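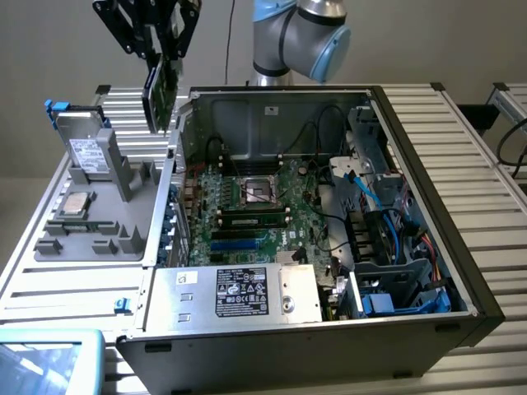
Drallholm Recipe Cards: README

Hello and welcome! If you've found your way into this folder, you are probably after one of the handwritten recipe cards from the Drallholm community cookbook drive, or you're the sort of person who likes to poke through other people's baking (in which case, pull up a chair).

What's in the folder

There are 1377 cards in all, typed out one by one from the originals. Of those, 796 are sweet: slices, biscuits, jams, puddings, and more versions of lemon butter than any one town should need. The rest are savoury, apart from a little drawer's worth of household hints that were filed in with the soups and have been left there, as that's where the families kept them.

Every card has its own line in cards.csv, with these columns:

card_id: a plain number, in the order the cards came out of the tins
title: exactly as written, even when it only says "Mum's"
tin: which of the 6 tins it came from
contributor: first name and initial, or blank
body: the recipe itself, with line breaks kept
notes: anything scribbled in the margins or on the back

The file is plain text with commas, saved as UTF-8. If the accents in the Turkish recipes come up as gibberish, your spreadsheet program is most likely guessing the encoding wrong, so try importing the file instead of double-clicking it.

Spelling and measures

I've kept the original spelling wherever I could read it. You'll meet "flower" for flour and "desert" for dessert, and I'm rather fond of both. Measures are left alone too. A cup could be a teacup or a breakfast cup depending on whose grandmother was holding it, and please remember that an Australian tablespoon is four teaspoons, which matters a good deal when it's bicarb.

Where a word was too stained to make out I've put [unclear]. Where I had a guess, it's in the notes column with a question mark after it.

Known problems

Tin 5 got damp at some stage, and the cards from it have the most gaps. The Esirero family's quince paste appears twice with different amounts of sugar, and both are in the hand of the same cook, so I've kept the pair. Oven temperatures are a mix of Fahrenheit, Celsius and "moderate". I started converting them and then thought better of it.

Using the recipes

Cook from them, print them, pass them along to your neighbours. If you're putting a few in a newsletter or a school fete booklet, please carry the contributor's name across with the recipe. For anything you plan to sell, write to me first so I can ask the family.

Corrections

Very gratefully received! Send me the card_id and what you think it should say, and I'll check it against the original. Last updated 27th February, when the Yaman pickles and the missing second half of the Asamel honey cake went in.

Şengül Bozkurt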